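Salle Prarberg, contrôle avant ouverture au public
Soirée DJ du 16 février 2025

Jauge autorisée : 179 personnes, artistes et équipe compris. Les amis du DJ sont des personnes.

1. Issues de secours
Porte côté bar : conforme. S'ouvre d'une seule main, même avec un gobelet dans l'autre.
Porte côté cour : à reprendre. La barre antipanique fonctionne, mais on avait rangé derrière un portant entier de costumes. Déplacé devant moi, avec des soupirs.
Blocs lumineux : conformes, sauf celui des loges, qui clignote en rythme. Joli, mais à remplacer.

2. Électricité de scène
Armoire principale : conforme, fermée à clé, clé retrouvée.
Rallonges : non conforme. Trois multiprises branchées les unes dans les autres derrière les platines. La régie parle d'une solution provisoire. Elle figurait déjà dans mon rapport de décembre.
Passages de câbles : conformes côté public. Côté scène, l'adhésif a été posé par un optimiste.

3. Son
Limiteur Nazari : conforme, plombage intact. Le régisseur m'a demandé si l'aiguille était « indicative ». Non.
Enceintes suspendues : élingues de sécurité en place, certificat Elimgate présenté.
Bouchons d'oreilles : distributeur rempli à l'entrée. En prévoir un second près du premier rang, où l'on en a plus besoin et où l'on en réclame moins.

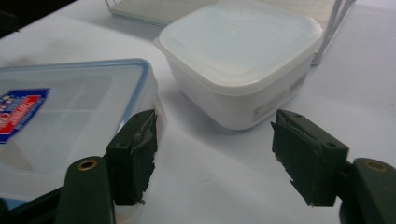
Shirin Safavi

4. Machine à fumée
Conforme après essai. La détection des loges reste active pendant le spectacle, quoi qu'en pense l'éclairagiste. Bidon de liquide à stocker hors du plateau.

5. Bar et loges
Extincteurs : 14 prévus au plan, 14 en place. L'un d'eux servait de portemanteau, je l'ai libéré.
Sol derrière le bar : tapis antidérapant à recoller dans l'angle.
Bougies parfumées en loge : refusées. La tête d'affiche peut apporter une lampe.

6. Premier rang
Barrières : conformes, bien verrouillées entre elles. Laisser 60 cm entre la barrière et la scène ; j'ai mesuré moins côté jardin, à corriger avant les balances.
Eau à disposition : oui, à condition que quelqu'un pense à la distribuer.

Avis : favorable, sous réserve des points 1, 2 et 6. Les multiprises passent en premier. Justificatifs à envoyer au bureau de Clernport, photos nettes de préférence.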